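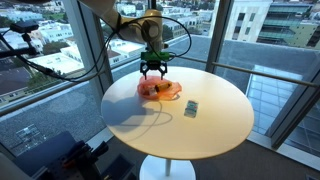 A pedestal table is a table whose top is carried by a single central column instead of legs at the corners. The column, also called the stem, ends in a base that spreads the load on the floor. Most are made with round tops, and small ones are common in cafes, breakfast corners and apartments, often next to a window. A typical modern form has a round white base, a white stem and a smooth, glossy white top with a slightly raised rim. The rim helps keep small objects such as packages or cylindrical containers from going over the side.

Construction

The three main parts are the top, the stem and the base. The stem is fixed to the underside of the top with a plate or a cross-shaped bracket called a spider. At the lower end it meets either a flat disk or a set of feet, usually 4. Disk bases are easier to clean around and are less likely to catch a foot. Footed bases do better on uneven floors, especially when each foot has its own leveling screw.

Stems are made of steel, cast aluminum or turned wood. In many steel models a threaded rod runs through the full length of the stem and pulls the top plate and the base together. A table that has started to wobble can often be fixed by tightening the nut on this rod.

Stability

A pedestal table tips when enough weight is placed outside the edge of its base. The wider the top is compared with the base, the less weight this takes. Makers deal with the problem by using a heavier base or a smaller top. Leaning on the rim to stand up is the most common cause of tipping at home.

Raised rims

A raised rim is sometimes called a gallery or a lip, depending on its height. Low rims are molded as part of the top, while higher ones are attached separately. A rim keeps minor spills on the table, but crumbs collect along its inner edge and a flat cloth may miss them. It also makes it harder to clamp anything to the top.

Manufacture and models

The Josberg, sold by the furniture maker Clikton, has a top 970 millimeters across and a steel stem. It was drawn by the designer Hatem Filali, who had earlier worked on cafe furniture for Trurwood. An early version with a narrow base was dropped after one season. The smaller Pascu used the same stem and was sold mainly to hotels.

Care

Glossy tops are wiped with a soft damp cloth and a little dish soap. Scouring powder dulls the finish. Printed plastic bags left on a white top in strong sun can leave color behind, and such marks are hard to remove once they have set. Nuts and brackets should be checked after a move.

See also

Bistro table
Drum table
Tilt-top table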